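Skenora opens fruit-at-work scheme to small firms in Ondgate

10/21/20

Skenora, the office supplies and deliveries firm, is opening its weekly fruit scheme to workplaces with fewer than 20 staff. Orders can be placed now and the first deliveries go out in November.

Until now the scheme has only been open to larger sites. Smaller firms told us that the lowest order was too big for them, and that much of what they paid for went soft before it was eaten. The new small order is sized for a team that shares one kitchen or one table, and it can be changed or paused from one week to the next.

The scheme has been running for six years and currently serves 158 workplaces. Most are offices, but the list also takes in dental surgeries, a printworks, several nurseries and a driving school. Ondgate is the first town where the small order will be offered. The area served by our Gatow depot will follow once the Ondgate rounds have settled down.

What is in the order

Each small order is made up of apples and bananas, with pears or easy-peel oranges added when the price is steady. Customers can ask for apples only or bananas only. We do not include grapes, berries or cut fruit, as these need a fridge and do not travel well in an open crate.

Fruit comes loose in a returnable crate. The driver takes the empty crate away on the next visit. Customers who would like something better looking for a front desk or meeting room can add a basket to their order. Baskets are sold at cost and are theirs to keep. 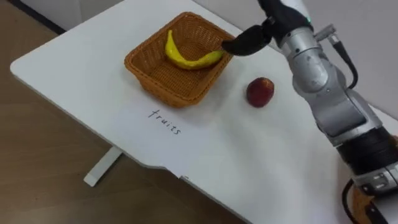
Fruit and a woven basket on a white table.

Bananas are sent out slightly under-ripe so that they last through the week. We suggest keeping them apart from the apples where there is room, as fruit kept together tends to ripen faster. Apples should be rinsed before eating. A cool spot away from radiators and sunny windowsills will add a day or two to both.

Prices and terms

The small order costs the same per piece as the standard order. There is a delivery charge of £2 for each drop, which is waived when two businesses in the same building order together and take delivery at one door. One of the two will need to be named as the main contact, but each will receive its own invoice.

There is no joining fee and no fixed term. Changes must reach us by noon two working days before the delivery is due. Orders cancelled after that point will be charged in full, as the fruit will already have been bought and packed.

Payment is monthly, by direct debit or by card. Registered charities and schools can pay once a term if they prefer.

Supplier

Fruit for the Ondgate rounds will be bought through Tô, a family-run wholesaler which has supplied Skenora since the scheme began. Tô grades the apples by size before they reach us – small and medium only, as large ones are more often left half eaten. British apples are used from early autumn until stocks run down in spring. Outside those months they are imported, and the order note will give the country they came from.

Bruised or split fruit should be reported on the day it arrives. A short email is enough and we do not ask for the fruit back. The value is taken off the next invoice.

Deliveries during current restrictions

Drivers will leave crates at the door or at an agreed point inside the entrance, and will not ask for a signature. Crates are washed at the depot after every trip. Workplaces that are closed or running with very few staff can pause their order for as long as they need, and their place on the round will be kept.

Some customers have asked whether they can send the fruit elsewhere while their building is shut. We can redirect a whole order to a food bank or community kitchen on an existing round. We are not able to split an order between home addresses. 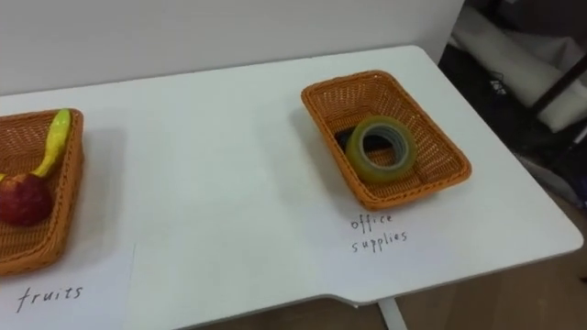
Can a firm share its order between two floors or two rooms?
We can pack the order as separate crates with a label on each, at no extra charge, so long as both are left at the same door.

Smaller firms have also asked about one-off orders for training days and staff events. These can be added to a regular order with a week's notice. They are not yet open to businesses outside the scheme, though we expect to look at this again in the new year.

Waste and packaging

Crates are used until they break and are then returned to the maker for recycling. The order note is printed on plain paper and can be sent by email instead.
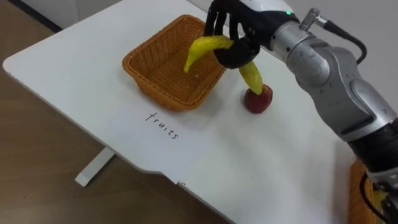
Peel and cores can go into a normal food waste caddy. Skenora does not collect food waste itself, but customers who do not have a collection can ask us for a list of local firms that offer one. We take no fee from the firms on the list.

How to order

Businesses in Ondgate can place an order through the Skenora website or by phoning the customer desk during office hours. They will need to give a delivery address, the number of staff usually on site and the hours when the entrance is open. A delivery day will be confirmed by email.

Existing customers who would like to move down to the small order can do so from the account page. The change will take effect from their first delivery in November.

Notes to editors

Skenora supplies stationery, kitchen goods and fruit to workplaces from depots in Ondgate and Gatow. Press enquiries should be sent to the Skenora press office.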